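Subject: Re: Repainting of shared areas at Irberg House - request for comments

To: Residents and leaseholders list
From: Office of the Property Manager

Dear residents,

The Office thanks all those who replied to the January notice. One reply raised points that several households have since repeated, and it is quoted here so that the answers may be read by everyone.

> Zachary Beaulieu wrote:
> I have no objection to the work itself, but the notice leaves out what
> most of us need to know. Will the stairwells be closed, and for how
> long? Is the paint low-odor? My daughter has asthma. Also, the charge
> of 50 dollars per unit is listed without saying whether it covers the
> storage level. Last time it did not, and we received a second bill.

The notice concerned walls painted in plain white, with a white strip along the base.

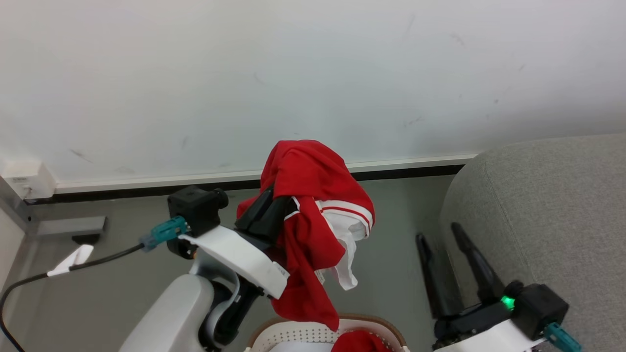
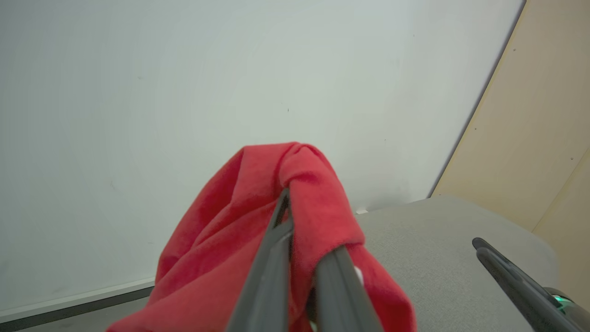
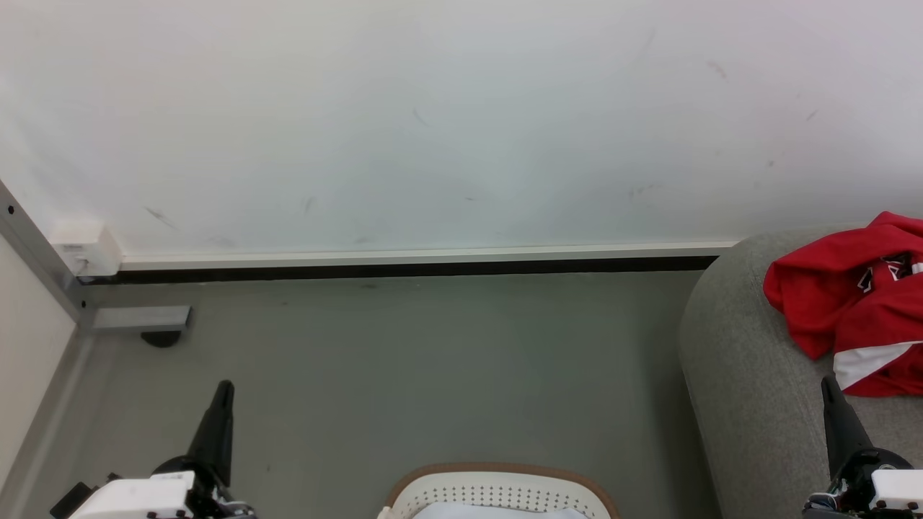

White walls, with scuffs or small marks

Reading time: 2 minutes

On closures: the two stairwells will be painted separately, and one will remain open at all times. Work in each is expected to take 4 working days. The elevator will run as usual, except between 7 and 8 a.m., when the contractor will use it to move ladders and materials.

On the paint: the contractor, Ratomeck, has confirmed in writing that a water-based, low-odor product will be used throughout. Residents with breathing difficulties may ask the Office for the product data sheet and for notice of the hours when their own landing will be painted. Mr. Beaulieu's request has been recorded.

On the charge: the amount of 50 dollars per unit includes the storage level. No second bill will be issued. The remaining cost will be met from the maintenance reserve, as approved at the annual meeting. A separate quotation of 1,645 dollars from Öztürkmen for repairs to the entrance canopy has been received - it is not part of this project and will be presented to owners at a later date.

Residents are asked to remove doormats, shoe racks, bicycles and plants from the landings before work begins. Items left in place will be moved to the storage level and may be collected from the Office during normal hours. Please keep pets indoors while paint is drying on your floor.

Any further comments should be sent to this list or left in writing at the front desk. Schedules for each landing will be posted beside the mailboxes.

Respectfully,

Office of the Property Manager
Irberg House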